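The group at Canach has been given 5 months to get a small weather balloon payload ready for launch. The payload is called Flidia, and it will be entered in a student space contest held at Ferkberg in May.

The team leader, a third-year engineering student, said the idea came from a failed attempt the year before. "We sent up a box that weighed too much and we lost contact with it early on," she said. "We got no data. So we started again with a weight limit and wrote it on the wall."

The limit is 300 grams. Flidia carries a pressure sensor, a thermometer and a radio that sends a short message every 4 seconds. Most of the work is done in the evening, after lectures, and a good part of it at home.
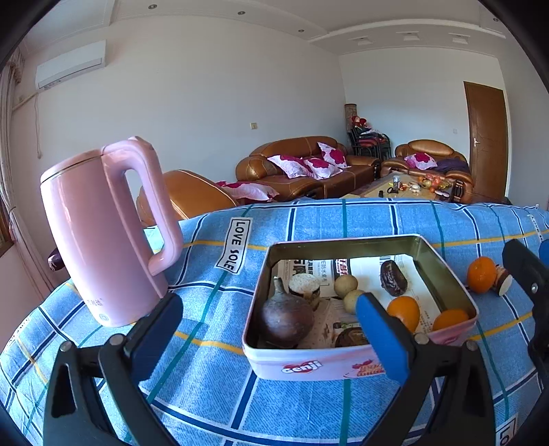
According to the team's electronics lead, the radio took longer than everything else put together. He had picked a cheaper part at first and it drifted off frequency in the cold. "I tested it in a freezer and it was fine for the first hour," he said. "Then we heard nothing. We bought a better one and I rewrote the code for it."

Money has been tight. Rosser, a local firm that makes cable fittings, paid for the balloon and the gas. The students paid for the rest themselves. Asked whether that was fair, the team leader said she would have liked more help from the faculty, but that the workshop had been left open for them late at night and that counted for a lot.

The rules ask each team to recover its payload and hand over the readings on the same day. Flidia may come down up to 200 kilometres from the launch site, depending on the wind, and the students will follow it by car.

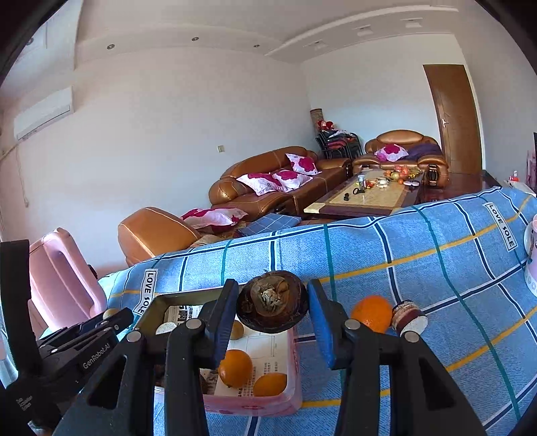 One of the drivers said she was more worried about the roads than the balloon. There are long stretches east of Ferkberg with no phone signal, and she wants paper maps in both cars. The team leader agreed to that, and has asked for a second tracker as well, if it can be fitted without going over the limit.

"We're 11 grams under at the moment," the electronics lead said. "The tracker is 9. I'd still like to make the lid thinner before I say yes."

The next full test is at six in the morning, from the sports field.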